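Section 19: Folding Long-Sleeved Tops

Welcome to the part of the guide we enjoyed writing most! Long sleeves have a reputation for being awkward, and it's true that they flap about and undo themselves if you rush. Get the order right, though, and a long-sleeved top folds up into a lovely tidy packet that stands on its own edge in the drawer. This section assumes you have already put together your Tustholm drawer unit (Sections 1 to 12) and fitted the Kim dividers.

If you are folding short-sleeved tops, go back to Section 18. Hooded tops and anything with a zip are in Section 20.

What you need

A flat, clean surface a good bit wider than the garment with its sleeves out. A dining table is ideal, and a made bed will do at a pinch.
The Hemis folding card from the accessories bag (part 331).
One Kim divider, already clipped into the drawer (part 332).

Caution: Wipe the table and let it dry before you begin. Pale fabrics pick up crumbs and tea rings very quickly.

Caution: Don't fold anything that is still damp at the cuffs or under the arms. Those are the thickest bits and they dry last. Give them a squeeze and hang the top up again if you're unsure.

Before the first fold

1. Do up any buttons at the neck. Leave cuff buttons undone.

2. Hold the top by the shoulders and give it two good shakes. This gets rid of more creases than you'd think, and it's rather satisfying.

3. Lay it front side up, with the neck at the far side of the table and the hem towards you.

4. Smooth from the middle outwards with the flat of your hand. Small creases in soft jersey are fine. Deep ones across the chest are worth a second go, as they will set in the drawer.

Note: Striped and panelled tops are a gift to the folder! Use the seam between two colours as your guide line and you can leave the Hemis card in the bag.

Folding

5. Slide the Hemis card under the neckline so its top edge lines up with the back of the collar. (If you are folding front side up, as we are here, the card goes between the top and the table.)

6. Take the first sleeve and bring it across the body so that it lies level with the chest. When the cuff reaches the far side, turn it down towards the hem. The sleeve should sit inside the outline of the body with nothing poking out.

7. Do the same with the other sleeve. It will lie over the first one, and that's just how it should be.

8. Fold the left side in to the edge of the card, then the right. You now have a long strip.

9. Draw the card out from the neck end. Go slowly, with one hand resting on the fabric.

10. Fold the hem up to just short of the collar, then fold in half again. Very long tops may like a third fold.

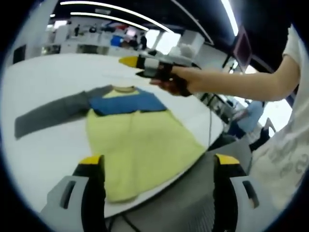

LONG SLEEVES: COLOUR-BLOCKED TOPS

A top with a blue band across the chest and a yellow-green body, like this one, is a great choice for a first try. The lower edge of the blue gives you a ready-made line for step 6, and the grey sleeve stands out nicely against the body when you bring it over. Leave a border of bare table in front of the hem so you have space for your hands.

Tip: If one sleeve has gone underneath the body, lift the side seam and ease the sleeve out before you start. Folding over a hidden sleeve makes a lump that no amount of patting will cure.

Putting it away

11. Stand the packet in the drawer with the smooth folded edge facing up.

12. Push the Kim divider up until it just touches the fabric. It should hold the row upright without squashing it.

Note: Don't pack the row tightly. You should be able to pull out one top with two fingers and leave its neighbours standing.

If it goes wrong

The packet falls open: the last fold is too loose. Undo steps 9 and 10, put the card back and press a little harder.

The packet is fatter at one end: the sleeves have bunched near the collar. Lay them lower down the body next time.

The drawer catches: the packet is too tall. Add one more fold at step 10.

Spare Hemis cards can be ordered from Evovell using the part number printed above. Continue to Section 20 for hooded and zipped tops.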